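Two Arms and a Dish Rack: Sheldon Landry on the Samano Course

08/05/2021

The student manipulation course at the Samano Technical Center completed its second year this spring. Sheldon Landry, who has directed it from the beginning, met with the newsletter in the instruction wing to discuss how the course is run and what its students are expected to learn.

The course admits 25 students, most of them in their third year of study. Applicants need one semester of programming. Previous work with robots is not required, and Mr. Landry does not consider it an advantage. "A student who has driven a robot before tends to drive it fast," he said. "I would like them to spend the first month going slowly."

Instruction begins with a single arm. Students learn to bring it to a rest position, to stop it safely, and to read the error log before asking for help. Each then submits a short written procedure, and a classmate attempts to follow it without speaking to the author. Mr. Landry described the exercise as the least popular of the term and said that he has no plans to remove it.

Work with two arms starts in March. Students are divided into teams, and each team selects a household task from a list kept by the department. Past selections have included folding a towel, closing a zippered bag, and sorting spoons. The Hendberg team, named like the others for a former instructor, chose dishes. The Robichaud team chose towels and, in Mr. Landry's words, "regretted it for several weeks, with good humor."

Asked why a plate should occupy a team for most of a term, Mr. Landry answered at some length. "A plate is wide, thin and smooth. If you hold it near the rim with two fingers, the weight is all out to one side, and any error in the wrist is larger at the far edge. Then you ask a second arm to come and meet it. Both arms have to agree on where the plate is, and neither of them knows very much about it."

The teams record their attempts by operating the arms directly. Each team is required to submit 200 recorded attempts before any training of a control program may begin. Failed attempts are kept and labeled. Mr. Landry said that early groups had deleted their failures in order to present a cleaner set, and that the practice was ended after the first review. "We lost a good deal that way. I could see that a group had improved, but I could not see what they had improved from."

Sessions are limited to 40 minutes at the controls, after which another student takes over. Attention falls off quickly, he explained, and the recordings show it - the approach becomes hurried and the fingers close before they are properly placed. The student who has stepped away is then responsible for the notes.

The handoff from one arm to the other has received the most discussion in the weekly reviews. Students were at first inclined to move both arms together, meeting somewhere over the middle of the table. Mr. Landry asks them to bring one arm to a stop with the plate and to let the other make the approach.
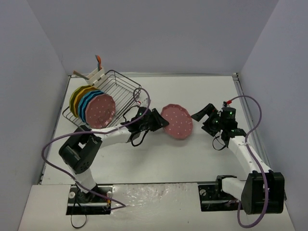 "The second gripper should arrive open, and wide open," he said. "If it is half closed, the operator has already decided where the rim is going to be, and usually the operator is wrong by a little. I tell them to put one finger above the rim and one below, look at it, and only then close. It adds two seconds. They complain about the two seconds."

Grading is based on the written record as well as on performance. A team whose program fails on the final day may still receive full marks if its report identifies the cause. The report is limited to 40 pages, a rule adopted after one group submitted considerably more.

Changes are planned for the coming year. The department intends to replace its scheduling sheet with Hatanar, the booking system already used by the machine shop, and to open the workspaces on two additional evenings. Mr. Landry would also like to add a task involving glasses, although he has not settled on a material. "Something that bounces, for the first term," he said.

Students wishing to apply should submit a transcript and a one-page statement to the instruction office. Interviews are held in person, and applicants are asked to bring a set of written instructions for any ordinary task they perform at home.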